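Moving the Gentile Map Collection: What We Planned, What We Changed
Speaker notes, afternoon session
Speaker: Rhea Policarpio, Head of Collections, Bunduno Regional Archive

Slide 1. Title

Good afternoon. Thank you to the organizers for the invitation, and to Ginevra Caputo for chairing. I will speak for 25 minutes and leave the remaining time for questions.

My subject is the transfer of the Gentile map collection from the old annex at Wolosa to the main building. Many institutions in this room will face a move of this kind in the coming years. I will concentrate on decisions that other archives may be able to use and will pass quickly over matters that concern only our own building.

Slide 2. The collection

The Gentile collection came to the archive as a bequest. It consists of 3,383 sheets: land surveys, drainage plans, road proposals and a long series of property maps, most of them drawn by hand. The family surveying office worked in the region for three generations and kept nearly everything, including drafts and rejected plans.

For researchers, the drafts are often the most valuable part. They show boundaries that were argued over before they were settled. They are also the most fragile, as many were drawn on tracing paper of poor quality.

[Pause. Show the drainage plan with penciled corrections. Do not read the labels aloud.]

Slide 3. Why the collection had to move

The Wolosa annex was built as a seed warehouse. It served us well for storage of bound volumes. It was never suitable for large flat sheets. Humidity followed the weather outside, and the map drawers stood against an exterior wall.

The board approved the transfer in November, with the condition that reader access not be suspended for the whole period. This condition shaped the entire plan. We divided the collection into blocks by district, and only the block in transit was closed to readers.

Slide 4. Survey before packing

Before any sheet was moved, Gemma Marchetti and her team carried out a condition survey. Each sheet received one of four grades:

Grade A: stable, may travel in its present folder.
Grade B: stable, needs a new folder.
Grade C: damaged, needs support before travel.
Grade D: not to be moved without treatment.

The survey placed 287 sheets in Grade D. This was higher than the estimate in our funding request. I mention it because our estimate was based on a sample taken from the top of each drawer, and the sheets at the top were in better condition than those beneath. Colleagues preparing a similar request should sample from the full depth of the drawer.

[If asked about cost: refer to the handout, page 2. Do not give figures from memory.]

Slide 5. Oversize sheets

Over 270 sheets were too large for our standard folders. Some had been folded in the surveying office and had stayed folded ever since. Others had been rolled around wooden rods.

We had first intended to flatten every rolled sheet before the move. Dirk Bauerfeind, our conservator, advised against it. Flattening under time pressure carries a greater risk than moving a roll in a well-made tube. We accepted his advice. The rolled sheets traveled rolled, and flattening is now a separate project with its own schedule and budget.

Slide 6. Preparing the work surface

Large sheets require large tables, and most tables in an archive were bought for other purposes. Joints, scratches and old adhesive are all hazards to a sheet that is being turned or slid. We recommend covering the full working area with smooth, plain paper, drawn tight and without wrinkles. The cover should be replaced whenever it is marked or creased, and at the start of each new block.

A colored cover has a practical advantage. Small fragments of white or cream paper show clearly against a reddish-brown ground, and they can be collected and placed in an envelope with the sheet number. Lighting should also be checked from the seat of the person doing the work. A surface can look evenly lit from the door and be darker in the middle than at the near side. 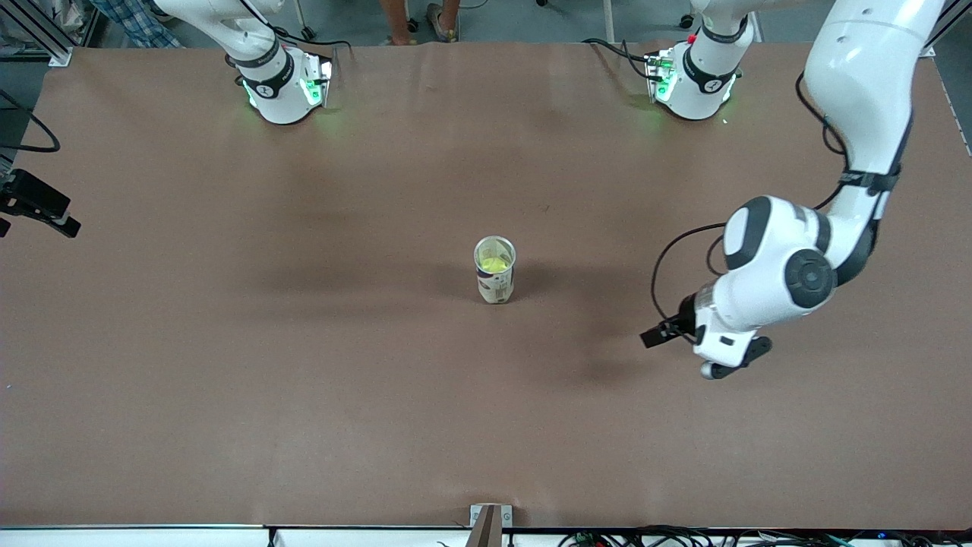 Slide 7. Handling rules

Our handling rules fit on a single page. They were posted in the packing room and read aloud at the start of every shift.

Two people for any sheet wider than a standard folder.
One person speaks; the other follows.
No pens in the room. Pencils only.
Folders are labeled before the sheet goes in, never after.
A sheet is not left out over lunch.

The second rule caused the most discussion. Experienced staff were not accustomed to being directed by a junior colleague. We rotated the speaking role by shift, and the matter settled within the first block.

Slide 8. Transport

The road transport was carried out by Firska under a fixed-price agreement. We asked for the same driver and the same vehicle throughout, and this was written into the contract. I would encourage others to do the same. A driver who has seen the loading dock once knows how the cases will come off the truck.

Cases traveled flat and strapped, with a member of archive staff riding along on every trip. A data logger in each load recorded temperature and humidity. The readings remained within the agreed limits on all trips except one, when the vehicle was held at a road closure. That load was left to rest unopened for a full day before it was unpacked.

[Show the chart briefly. The spike is explained in the handout.]

Slide 9. The register

Debora Negri maintained the transfer register. Every sheet was signed out at Wolosa and signed in at the main building, by number and by grade. The two lists were compared at the end of each working day, before staff went home.

During the third block the lists disagreed. One survey had been placed in a folder with its neighbor, and the error was found the same evening. Had the comparison been left until the end of the block, we would have been opening several hundred folders to look for it.

Slide 10. What we would change

We would begin the catalog corrections earlier. Staff noticed wrong dates and misread place names while packing, and we had no form on which to record them. Notes were made on slips, and some slips are still being matched to sheets.

We would also order folders in one delivery. Our second batch was a slightly different size, and the drawers had to be rearranged to hold both.

Slide 11. Present position

All blocks except the Grade D sheets are in the main building and open to readers by appointment. Treatment of Grade D is under way, beginning with the property maps, for which demand is highest.

Copies of the survey form, the handling rules and the register template are on the table by the entrance.

[Thank the Wolosa staff by name from the printed list. Return to the chair for questions.]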